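Gripper fingers, second revision

2019-12-19
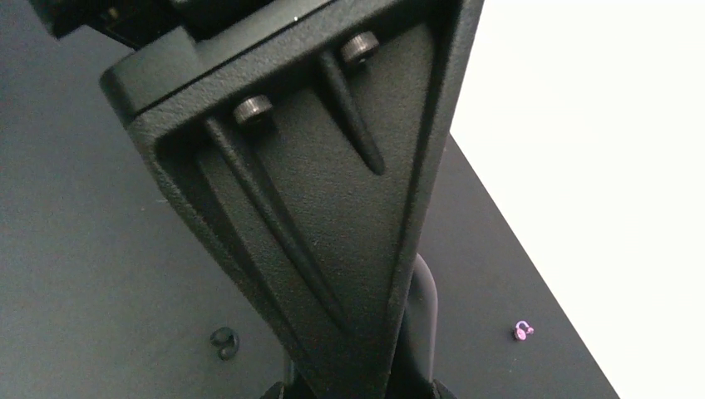 The first set flexed. With the arm holding still and the jaw closed on a steel pin, the tips spread far enough that a thin part could rotate out of the grip. I measured the deflection at the tip with a dial indicator and a 2 kg weight on a string, then put the old fingers in the scrap bin and started over.

Revision two keeps the outline, wide at the mount and narrow at the tip. The face is recessed, with a raised rim down each side and two diagonal ribs running down from the screws. The ribs are different lengths. I tried them equal and the right one collided with a fillet I did not want to move.

Each finger is held by two socket head cap screws. I had them at 2 Nm in April and one backed out during a long run on the shared bench at Rurkwood, so they now get medium threadlocker as well. Leokadia Kurek wanted dowel pins. She is probably right, but the mounting plate is already drilled and I only have one.

The test parts are small clips. They are a bad shape for a parallel jaw: curved, light, and inclined to roll when the tip touches them off center. Black ones on the dark tabletop are also hard for the vision code to segment. The pink ones give it no trouble. I raised the exposure and got the black ones detected most of the time, at the cost of blowing out anything white.

Approach height is 25 mm above the table, then a straight descent at 30 mm/s. Faster than that and the arm overshoots enough to press the tips into the surface. The run was 135 attempts. I have the log but have not sorted the failures yet, and the Morin controller drops its timestamps whenever the serial buffer fills, so that will take an evening.

Purificación Sepúlveda asked for the files. They are in the Bunov folder, under fingers_r2. Print the finger flat on its back. The supports under the rounded lip are a nuisance to remove and I still don't have a good answer for them.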